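室内材料与表面 第3讲 讲义
课程代号 103

上一讲我们聊了木材，课后有好几位同学来问石材到底难在哪里，那么今天就慢慢讲，大家不必急着抄，讲义都会留给你们。

一、先学会看纹理

大理石的纹，是石灰岩在变质过程中，杂质被挤压、拉伸之后留下来的。所以挑板材的时候，请一定退后两步，看整块的走向，再凑近看细脉。我年轻时在科瑟姆（Cotham）跟着唐尼·格迪斯（Donnie Geddes）老师学艺，他总让我们先闭嘴看上一刻钟，那时候觉得闷得很，现在想来真是受用！

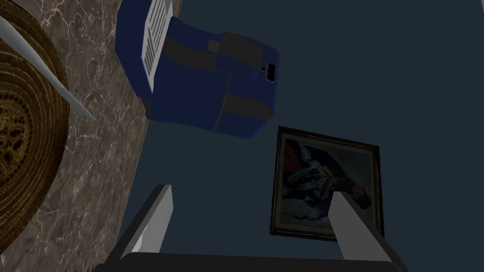 再说保养。大理石的主要成分是碳酸钙，怕酸，柠檬汁、醋、红酒滴上去都要尽快擦掉。清洁用中性皂液和软布就好，厨房里常用的台面，封护剂要按厂家说明定期补涂。花岗岩耐酸得多，可也别因此就随便对待它。

二、瓷砖与填缝

瓷砖看着规矩，铺起来却最考验耐心。排砖要从视线最先落到的那面墙开始，把切割过的窄条留到角落里。深浅混铺时，先在地上干摆一遍，走远了看，哪里深色扎了堆，就换一换，换到自己看着舒服为止。
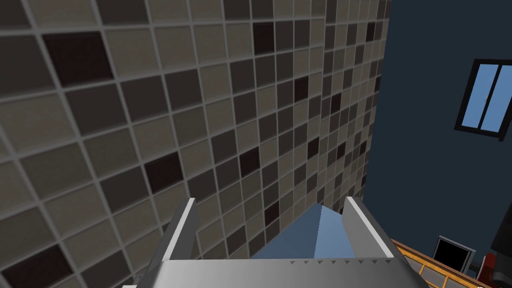 填缝剂的颜色常常被留到最后才决定，这很可惜。浅缝会把格子衬得清清楚楚，同色缝则让墙面连成一片，同样的砖，感觉能差很多。格拉克布里奇（Grarkbridge）有一间老浴室，业主只重做了缝，屋子就亮堂起来了，我至今还常跟学生提起。

三、素色墙面

有纹理的表面旁边，最好给眼睛留一块歇息的地方。哑光涂料吸光，颜色显得沉静，缺点是不耐擦；半光的好打理，但墙面不平会看得很明显。深色涂料多半要刷2遍以上，每遍之间等它干透，别心急。
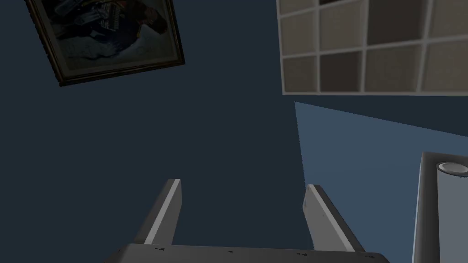 四、课后作业

请在自己家里或学校里选一处有两种材料相接的地方，画一张收口的剖面草图，旁边写几句你的看法，写得啰嗦一点也没关系，我喜欢读。二月底之前交到我办公室门口的信箱里。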